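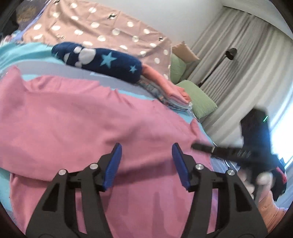 Ticket 2696 was closed as "user error, bed not made correctly" and I am asking for it to be reopened. The complaint is simple. The Misside pink top cover does not stay flat on the bed in flat 7, and it has not stayed flat since it was bought. Look at the far edge, which ripples all the way along and stands up in a point at the left, with a smaller peak near the right. There are creases through the middle as well. The turquoise bedding shows on both sides of it. I am told this is what happens when the cover is "put on in a hurry". I doubt that very much.

Reported by: Noémie Ross
Handled by: Colton Marchand, Wanari linen desk
Item: top cover, pink, order 408

Reply from C. Marchand
Thanks Noémie. Have you tried a cool wash and drying it flat? Covers often relax after the first wash. Please also check that it isn't on sideways, as the long side should run from head to foot.

Reply from N. Ross
Washed twice in March, cool both times, dried flat over the rack. No change that I could see. It is not on sideways. I measured it against the bed and so did Xinyi Long, separately, and we got the same answer. I don't see how a third wash is meant to do what two didn't.

Reply from C. Marchand
Could the star bolster be pulling it? The navy one. If it gets pushed about it can drag the cover up with it.

Reply from N. Ross
It lies on the bed, past the edge of the cover. I took it off for a night and so did the folded things at the side. Still rippled in the morning. If anything the left corner was worse.

Reply from Gordon Paquette, Wanari
Stepping in as this has gone back and forth. My guess is the hem thread has shrunk and the cloth hasn't. Lay the cover on a hard floor with nothing under it. If the edge still waves, it's the hem. If it goes flat, it's the mattress or the bedding underneath.

Reply from N. Ross, 8 October 2019
Done, on the kitchen floor. The edge still waves. I also ran a warm iron along a short stretch of the hem and it sprang back up as it cooled. I'd call that the hem, though I would like to hear it from somebody who has held the thing.

Status: reopened, passed to Mackenzie Campbell for exchange. Customer to keep the cover until the collection label arrives.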